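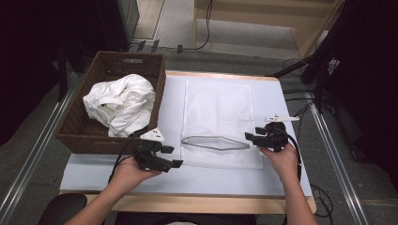
4. Choosing the chores for your Tirkon unit

Read this section before you enter any chore in the Mahrous menu. Many customers ask us if the machine can already do the work of the home. Our answer is: some of it, slowly, and with a person near.

4.1 Chore levels

Every chore in the menu has a level.

Level A: the unit may work without a person in the room. Moving one hard object, such as kitchen tongs, from a table to a tray belongs to this level.

Level B: a person must stay in the room. Taking a cloth out of a basket and laying it on the table is Level B.

Level C: for trial only. Folding a large cloth is Level C in the present version.

NOTE: The level is given for the chore and not for the object. The same cloth can be Level B when it is lifted and Level C when it is folded.

4.2 Entering a cloth chore

1. Put the basket at the left side of the table, with nothing heavy on top of the cloth.

2. Clear the middle of the table. Spoons, tongs and other metal things must be put away before a cloth chore starts.

3. In the menu, open Chores, then Soft Items, and choose Take Out.

4. Enter the weight of the cloth when it is dry. The limit is 800 grams. If you do not know the weight, use a kitchen scale.

5. Press Start and wait for the second tone.

CAUTION: Do not pull the cloth while the unit is holding it. Press Pause first, and wait until the fingers are open.

4.3 What to expect from folding

A cloth in a heap is still the most difficult thing for the unit. The corners are hidden inside the folds, and white cloth on a light table makes the edges hard to find.

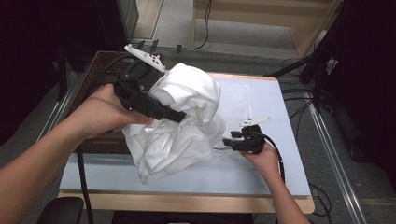 A person solves this with two hands and does not think about it. One hand holds, the other searches. The unit must make a new plan after each pull, and this takes most of the time.

In our trials at Arnuvmont in April we gave the unit 711 folding tasks. It finished 399 of them without help. We count a task as finished only when all four corners are within the printed tolerance (see Section 9).

If the unit stops with message 495, it did not find a corner. Do the following:

1. Press Pause.

2. Open the heap a little by hand, so that one corner lies free on the table.

3. Press Continue. Do not press Start, or the count of attempts will begin again.

NOTE: After three stops with the same cloth, please fold it yourself. More attempts do not give a better result in this version.

Questions about chore levels can be sent to Nesma Belhaj at the Mivlow service desk.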